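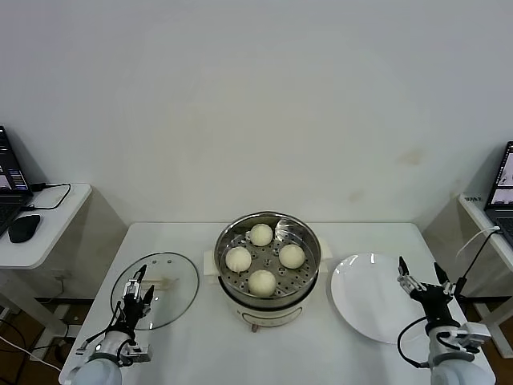
4. Steaming buns

Now for the good part! Once you have run the Ploro through its first empty cycle (section 3), you are ready to cook in it, and we think buns are the best thing to start with. They are forgiving, they need no turning, and the smell when the lid comes up is a proper reward for reading this far.

The times in this section are for plain or filled wheat buns. For vegetables and fish, see section 5.

What you will need

The steamer base, the steaming basket and the glass lid
Cold tap water
Your buns, shop-bought or home-made
A large plate, big enough to take the whole batch in one layer
Tongs or a wide spatula
Oven gloves and a clean tea towel

4.1 Setting out

1. Stand the base on a flat, level table or worktop, well clear of wall cupboards. Steam goes straight up, and it will lift paint and varnish if it has nowhere else to go.

2. Choose which side you will work from. We like the lid to go down on the left and the plate to wait on the right, so that buns travel one way and you never have to reach across the basket. If you are left-handed, swap them over.

3. Put the plate in place before you switch on. A hot bun in a pair of tongs is a bad moment to go hunting through the cupboard.

4. Check that the mains lead is not trailing over the front of the table.

Note: the lid lies flat on the table quite happily. Leave a space for it, and put down the folded tea towel if your table marks easily.

4.2 Filling the base

1. Lift off the basket.

2. Pour in cold water up to the upper line inside the base. Do not go past it, or boiling water may bubble up through the holes and you will have soggy bottoms.

3. Put the basket back and press gently on the rim. It should sit level and not rock.

CAUTION: Never switch on with the base dry. If the water runs out during cooking the Ploro will cut off, and you must let it cool for 7 minutes before refilling.

4.3 Loading the basket

1. Let chilled buns stand at room temperature while the water heats. Frozen ones can go in as they are.

2. Cut a small square of baking paper for each bun and stand the bun on it. Don't line the whole floor of the basket with one sheet — the steam has to come up through those holes.

3. Arrange the buns with a gap between each and its neighbours. Four medium buns go in nicely as a diamond: one at the back, one at the front and one at each side. Leave the middle open and they will have room to puff up without sticking together.

4. Keep buns away from the wall of the basket where you can. Dough that touches metal tends to tear when you lift it.

5. Put the lid on, holding it by the knob.

Tip from Oksana Ostapchuk, who tested most of the recipes in the back of this book: if your home-made buns keep coming out with wrinkled tops, they have probably been left to rise for too long. Try a shorter second rise next time and see what a difference it makes!

4.4 Cooking

1. Switch on and wait for steady steam at the rim of the lid.

2. Start timing from then. Small chilled buns are usually ready soon after the timer's first mark. Larger or filled ones take longer, and you will find the full chart inside the back cover.

3. Leave the lid alone. It is clear glass, so have a look through it by all means (we all do), but each time you lift it the heat drops and the dough may sink.

4. When the time is up, switch off and wait 2 minutes before opening. Buns that meet cold air too suddenly can collapse.

WARNING: Steam burns. Wear oven gloves, tilt the far edge of the lid up first so that the steam escapes away from you, and keep your face back.

5. Lay the lid down on its spot. Water will run off the inside, so keep it away from the plate.

4.5 Lifting out

1. Start with the front bun, which gives you room to get at the others.

2. Slide the spatula under the paper, or grip the bun low down with the tongs. Squeezing near the top leaves dents.

3. Set the buns on the plate without letting them touch, and peel off the paper after 5 minutes, when it comes away cleanly.

4. Filled buns must be piping hot right through. Cut one open to check, and steam the rest again if you are in any doubt.

Cooking a second batch? Top up the base with hot water from the kettle, taking the basket off first, and carry on from 4.3.

4.6 If something isn't right

Buns are wet on top: drops are falling from the lid. Wipe the inside dry between batches.

Buns are doughy in the middle: timing was started too early, or the basket was too full.

Steam leaks at one side: the basket is not sitting level. Switch off, let it cool and seat it again.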